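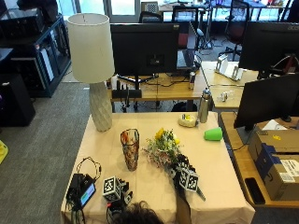

Clem McPhee thinks you should always pick the vase before the flowers, and will argue the point through an entire lunch. I've been buying them the other way around my whole adult life. I see something yellow at the market, I carry it home in a state of great excitement, and then I stand there with wet sleeves trying to make it look good in a pitcher.

So this winter I gave Clem's method a try, starting with the vase I already own and hardly use. It's tall glass, all mottled red and amber and brown, and it cost me 60 dollars at Verstraete back when I thought I was going to become a person who entertains. For years I figured it was too busy for flowers. Put a bunch with bright yellow heads next to it, though, with those little white and pale pink fillers mixed in, and suddenly the amber wakes up! I'd been giving that poor vase white tulips. No wonder we never got along.

The trick (if you can call it that) is to lay the bouquet down beside the vase before you cut anything. You get to see the colors together, and you get a feel for how much stem you've got to play with. I used to chop first and regret it later, and I have the stubby carnations to prove it.

Then there's the lamp question. I love a lamp on a table, a real one with a drum shade, and mine has a white ceramic base with diagonal ridges all over it that collect dust like you wouldn't believe. A soft paintbrush gets into the ridges. A damp rag just pushes the gray stuff around. Put the lamp in a back corner and let the vase have the middle, and keep the cloth plain. Pale beige is about as exciting as oatmeal, I know, but with a vase that loud you'll be grateful for it.

What I can't get the hang of is the odd stuff, the things that aren't decoration and aren't exactly not decoration either. Every table I've ever lived with attracts them. Packing tape. A water bottle. One plastic cup, always on its side. And round things, which are the worst, as they won't stack and they won't stay where you put them.

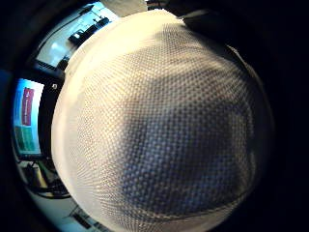 Put it in a bowl, wrote one reader when I complained in my January column about white mesh and where on earth to keep it, and don't let anything with a zipper live in there with it. Good advice, and learned the hard way by the sound of it. One snag in netting that fine and you'll see it forever. I'd add that mesh looks nicest with light coming at it from the side, when you get a creamy glow on one half and a bluish shade on the other, and all those tiny openings show up. Straight under a ceiling bulb it just looks like packaging.

My rule now for odd stuff is the back row. I clear the front of the table completely in my head (in practice it takes me 7 minutes and some muttering), and whatever I can't find a home for goes along the far edge in a line. Tall things in the middle, low things to the sides, and anything leafy at one end. It sounds silly, but a row reads as a decision, where the same items scattered around read as a Tuesday-night kind of mess.
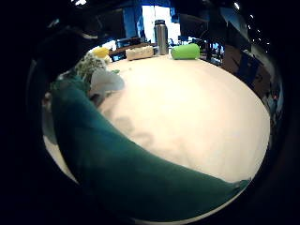

Steel bottle in the middle of the back row, lime green lying down to its right.

A bit of green at both ends helps too. You want the eye to have somewhere to go, and it doesn't much care whether it's going to foliage or to a piece of plastic. The crumpled, see-through white stuff is harder. I have kept bags and tissue on tables for weeks telling myself they were about to be used, and my advice is to give them until bedtime.

As for the flowers, cut the stems at a slant, strip whatever leaves would sit below the waterline, and change the water every other day. Clem says every day. Clem also irons dish towels, so I've settled on my number and I'm sticking with it.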